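## 4. Setting up scheduled collection consoles

This section applies to the Trultano locked collection console, models with firmware 18 or later. Complete Section 3 (Unpacking and site check) before you begin. The steps below cover placement, lock registration, the pickup schedule, and the first service record.

### 4.1 Placing the console

1. Move the console to its final position with the door facing the room. Leave enough space for the door to open fully.
2. Check that the floor is level. Turn the front feet clockwise to raise the console and counterclockwise to lower it.
3. Press down on each top corner in turn. If the console rocks, adjust the feet again.
4. Feed a single sheet through the slot. The sheet must drop into the bag without catching on the baffle.
5. Close the door and turn the key to the vertical position.

**Caution:** Do not remove the baffle to make room for thick files. With the baffle out, paper can be pulled back through the slot, and the console no longer meets the conditions of the service agreement.

**Note:** Staples and small paper clips may stay in. Remove binder clips, hanging file rails, and three-ring binders.

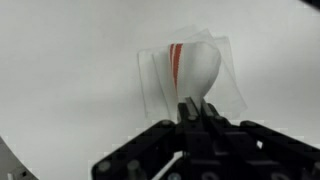
### 4.2 Registering the lock

Each console ships with a four-digit lock number stamped on the inside of the door. The number must be entered in the Suteo account before a driver can be assigned. Consoles that share a key still need separate entries.

1. Sign in to Suteo with the site administrator login.
2. Select **Sites**, then **Containers**, then **Add**.
3. Enter the lock number. Include the comma only if your account uses the older entry form (for example, lock 2,642 instead of 2642).
4. Enter the floor and room. Use the same room names that appear on the building directory.
5. Select the container type. The choice sets the bag size on the driver's work order and can't be changed after the first pickup.
6. Select **Save**. The status changes from *Unassigned* to *Pending*.
7. Wait for the confirmation message. The status then changes to *Active*.

If the status remains *Pending* for more than one business day, delete the entry and repeat steps 2 through 6. Do not create a second entry with the same lock number. Duplicate entries block the pickup for both.

### 4.3 Setting the pickup schedule

The default schedule is every four weeks. Sites that fill a console sooner should shorten the interval before ordering a second unit.

1. Open the container record and select **Schedule**.
2. Choose an interval of one, two, four, or eight weeks.
3. Set the access hours. Drivers won't be sent outside these hours.
4. Enter any closure dates. December closures must be entered separately for each site, even where the sites share one account.
5. Select **Apply**.

**Caution:** A full console must not be emptied by hand into an open bin or recycling cart. Lock the slot cover and request an extra pickup.

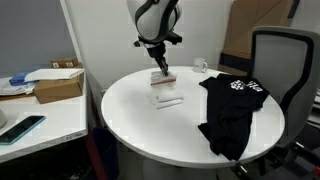 **Laryea Records Services | Field Equipment Department**

### 4.4 Completing the first service record

The first pickup creates the baseline for the container. Any error in this record is carried into later certificates of destruction.

1. Unlock the room before the driver arrives. Keep the console locked.
2. Compare the driver's work order number with the number shown in Suteo. If they differ, do not release the material.
3. Watch the driver remove the bag, seal it, and scan the seal.
4. Check that a new bag is fitted over all four hooks.
5. Sign the work order. Print your name below the signature.
6. File the yellow copy. The certificate is posted to the account after destruction and is matched to the copy by seal number.

**Note:** The weight on the certificate is taken at the plant and covers the sealed bag. Bags heavier than 62 pounds are split by the driver and sealed separately, so one console may produce two seal numbers.

### 4.5 Status codes

| Code | Meaning | Action |
|---|---|---|
| 18 | Lock number not found | Re-enter the number from the inside of the door |
| 62 | Access hours missing | Complete 4.3, step 3 |
| 1,118 | Seal scanned twice | Contact Laryea dispatch before the next pickup |

Codes not listed here are described in the Grerkix scanner supplement. Have the lock number and the last seal number at hand when you call.

Continue with Section 5, Media and hard drive containers, if your site has them.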